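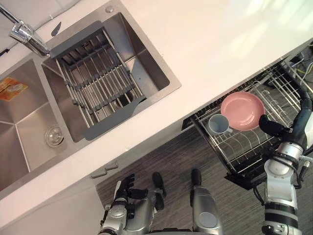
Double sink, roll-up rack over the smaller side

Grasier Cup: are uncontested scrums killing it?

datkhong
Went to Ernavden v Oser and watched 40 minutes of grown men leaning on each other politely. Oser's second prop went off just before halftime with a "tight calf," the ref asked if they had another front rower, the bench studied its shoelaces, and that was the end of scrums. Ernavden had been shoving them back toward the parking lot up to then. Final score 19-17 to Oser. I have no accusation to make. I'd just like to see the calf.

ChiharuN
The calf was fine at the buffet.

huong_ly
Oser supporter here, hello, please form a line. Our prop is 38 and drives a delivery truck. His calf is tight when he wakes up. If the union wants three spare front rowers on every bench it can tell us where they're being kept.

datkhong
I believe you about the truck. But it's the second round running that Oser lost a prop right after getting pushed around. Same thing at Győri.

huong_ly
At Győri he got a boot in the ear. You can look it up in the match report.

ChiharuN
The match report has our fly-half down as scoring in the 97th minute so I wouldn't lean on it too hard.
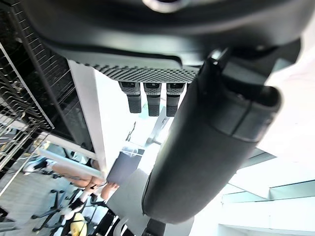
Gripper, close up

Janaína Marinho
I ref in the lower division so let me be the boring one. The ref can't order a player to be fit. If he says he can't scrum safely, he can't scrum. What the Grasier rules could do is make the team that caused it play a man short, the way plenty of other competitions do. We asked for that in July and were told it was "under consideration," where I assume it will live out its days.

hue.lam
Disagree with the man-short thing. You'd be telling a guy with a sore neck that he either packs down or costs his team a player. He'll pack down. Then you've got a real injury to go with your principle.

Janaína Marinho
Fair, and that's the strongest argument against it. I still think a scrum that means nothing costs more than people admit. Half the front rowers I know took up the game for it. The other half were told to.

datkhong
There were 1097 people at that game according to the club, and you could hear every one of them go quiet. I had a sausage roll in my hand and forgot to eat it.

ChiharuN
1097? I'd have said about 900, and that's with the dogs.

datkhong
The club counts the dogs.

huong_ly
Can we talk about the try that won it? Inside center takes a flat pass, steps the first tackle, goes thirty yards. It didn't come from a scrum, it came from your winger kicking the ball straight to him. You could have had the best scrum in the country and he'd still have kicked it straight to him.

datkhong
I have been trying not to think about our winger.

hue.lam
He's my cousin, go easy.

datkhong
Then you tell him. Chasing a game by two with the wind behind you, you do not chip it to the one man on the field who has been begging for it all afternoon.

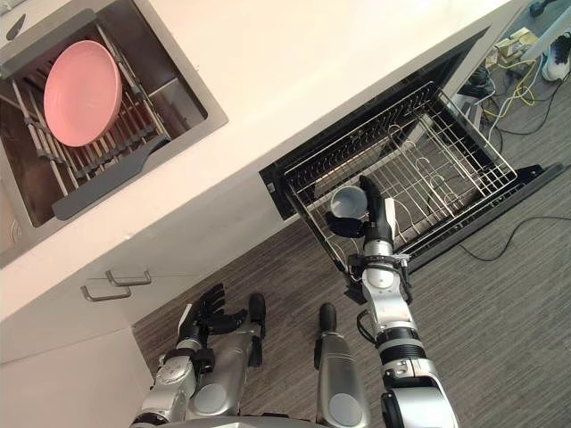
And another thing, the lineout. We had seven of our own throws in the second half and won three. So yes, I'll give Huong that one, we had other ways to win and turned most of them down. I still want the scrums back. Losing is one thing, but I'd like to lose to the whole sport.

huong_ly
Printing that out for the clubhouse.

ChiharuN
Does anyone know if the return game is still at 3 pm? The Ernavden page says three and the Oser page says half past.

Janaína Marinho
Three, unless it changed again. Bring a spare prop.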